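Birnevby Community Kitchen: walk-through checklist, May 2018
Checked by Till Ruppert

Fire extinguisher, rear door: OK. Tag current, pin in place. Lovely new bracket too!
Gas shutoff: OK. Turns easily, label readable.
Hood filters: OK. Cleanest I've seen them, great work from the evening crew.
Fridge 4: REPAIR. Door seal split at the bottom corner. Uwe Frerichs has ordered a new one.
Hand sink: OK. Soap and towels stocked.
Floor by the dish area: OK. The new mats grip really well, even with a full load going through. 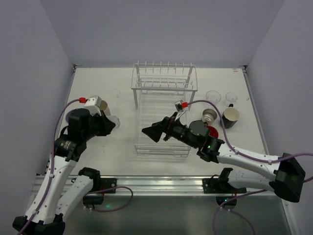 First aid kit: RESTOCK. Low on burn dressings and blue bandages.
Exit light, hallway: OK. Bright and easy to spot from the pantry.

Next check in July. I'm looking forward to it, this kitchen keeps getting better!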